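Gallery: wood-framed display units with patterned back panels

Plernisel range, Kotville showroom
Page updated Tue 9 May

These notes cover the shelving and cabinet pieces at present set up in the Kotville showroom. They are intended for customers who have the price list and want to check materials, panel patterns and fixing details before ordering. Dimensions are on the separate sheet. Colours vary between screens, so ask for a swatch if the match matters.

The range is built on a plain softwood frame with visible joints. Uprights and rails are planed, sanded and finished with two coats of clear matt oil. The frame can be ordered without panels, in which case the grooves are left open and the unit must be fixed to a wall at the top rail. With panels fitted it is stiff enough to stand alone up to the second height.

Frame and rails

Rails are set between the uprights with a dowelled joint, glued at the factory. Only the two lowest rails are left dry for assembly on site. They are marked on the inner face with a pencil number, which can be rubbed out afterwards.

The oil darkens slightly in the first year. Units on the showroom floor since January are a shade warmer than new stock. If a second unit is to stand beside an older one, expect a difference for some months.

Panels

Printed panels are supplied in dark grounds only. The pattern is printed before cutting, so a flower or a circle may run off the side of a panel and will not carry on into the next one. Orders for matched runs are not taken. Panels slide in from the top and are held by a loose batten, so they can be changed without taking the frame apart.

The flower pattern is listed as Antoniuk and the grass pattern as Pullivine. Both can be used in the same unit, one to each opening. The order form has a line for each opening, numbered from the top.
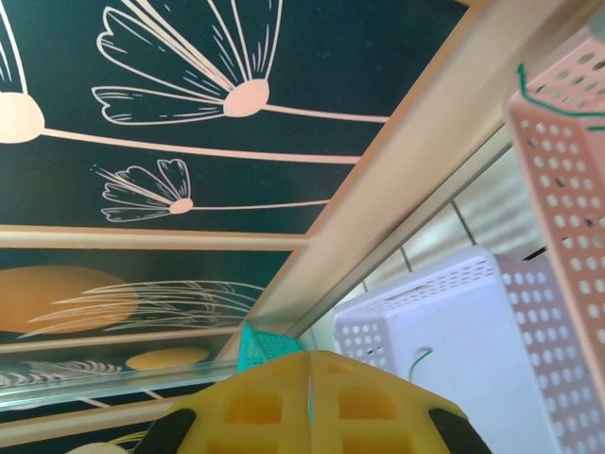 Flower panel in dark teal-green with peach line work, pale wood rail beneath, then dark panels with orange shapes and fine pale lines. Clear glass shelf edge at the foot of the panels.

The print is sealed with a matt lacquer. It will take a damp cloth but not a scouring pad or any cleaner containing bleach. Light scratches on the dark ground can be touched in with the pen supplied in the fittings bag. The pen matches the ground colour only; there is none for the line work.

Replacement panels are sold singly. Quote the pattern name and the opening number from the order. Delivery on panels is 13 working days, or 25 if the pattern has to be printed.

Shelves

Glass shelves are clear, with polished edges, and rest on four pins. Each pin has a soft sleeve, which must be fitted before the glass goes in. The stated load is 7 kg per shelf, evenly spread. Do not stand a single heavy item at the middle of the span.

Wooden shelves in the same finish as the frame are available for all widths and use the same pin holes. They hide more of the panel when seen from above, and most customers who order the patterns choose glass for the upper openings and wood for the bottom one.

Fixing and floor levels

Each unit comes with adjustable feet. Level the frame before the panels go in, as a frame that is out of square will pinch them in the grooves. If a panel sticks, take it out, check the diagonals and try again. Do not plane the panel.

The wall bracket is required for the tallest height and advised for the others. Screws are included for timber studs. For masonry use a plug to suit the wall. Leave a gap of 40 mm behind the unit where there is a skirting board; the longer bracket is made for this and costs the same.

Swatches of both patterns and an offcut of the oiled wood can be posted on request. The showroom holds one of each glass width for inspection. Discontinued patterns are kept on the clearance page while stock lasts, and are sold without the touch-in pen.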